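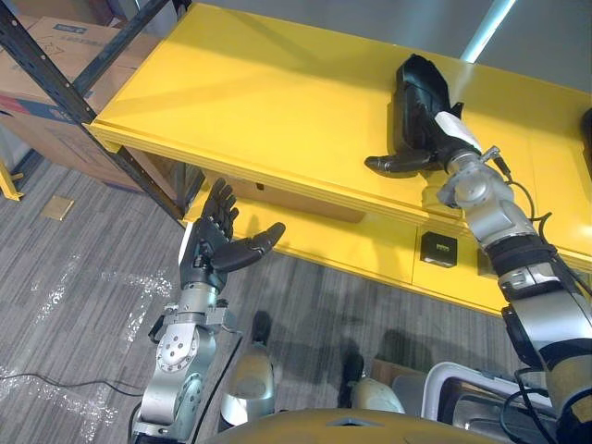
The Second Life of the Office Chair

Most office chairs are thrown out while they still work, or nearly work. A gas lift gives up, an armrest splits, a wheel jams with carpet fiber, and the whole chair goes to the curb. The steel, the foam and the molded plastic go with it.

Drallow is a river town that used to make furniture and now mostly repairs it. The largest of its repair shops, Tusano, took in 1,483 chairs last year and sent 1,285 of them back out to offices, schools and call centers. The remainder were stripped for parts, and those parts went into the next batch.

The business depends on sorting. A chair from one maker may share a base with a chair from another, but the tilt plate will have a different hole pattern, and the back may fit only one model year. Shops that skip the sorting end up with a room full of pieces and no chairs. The older hands in Drallow say it takes a full winter to learn the shapes by feel.

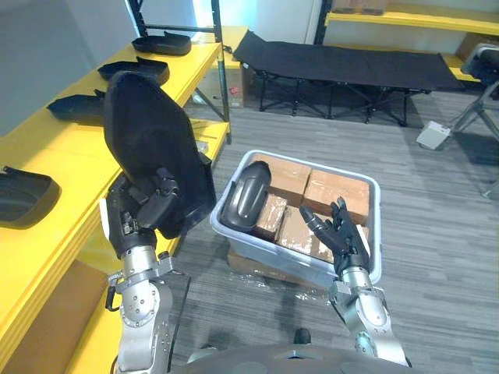 A curved black part held upright beside a storage bin packed with cardboard boxes.

Money is the harder problem. A new budget chair can be had for less than the cost of two hours of skilled labor. Repair only pays on better chairs, the kind that sold for 200 dollars or more, and only if the customer has enough of them to make the pickup worthwhile. Motari, a smaller shop across the river, won't send its truck for fewer than eight. Fonseca, which sells parts by mail, gave up on whole chairs in March and says it is doing better for it.

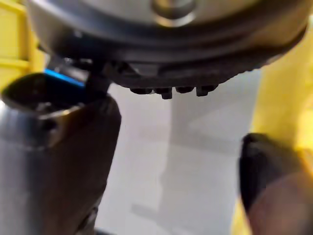 Makers could change this picture without much trouble. Repair shops have asked for years for the same few things: screws in place of rivets, part numbers molded into the plastic, and lifts that can be pulled without a pipe wrench. Other trades deal with the same questions of wear and access. Fine teeth along a dark rim, set against a smooth silver-gray metal face, are the sort of detail that makes a repairer ask whether the rim can be replaced by itself. On a chair the question is usually about the armrest pad, and the answer is usually no.

A few cities now write repair into their furniture contracts, with a set number of years during which spare parts must be on sale. Drallow's shops are in favor, though they would like the terms to cover fabric as well. Matching a discontinued gray is still the job that takes them longest.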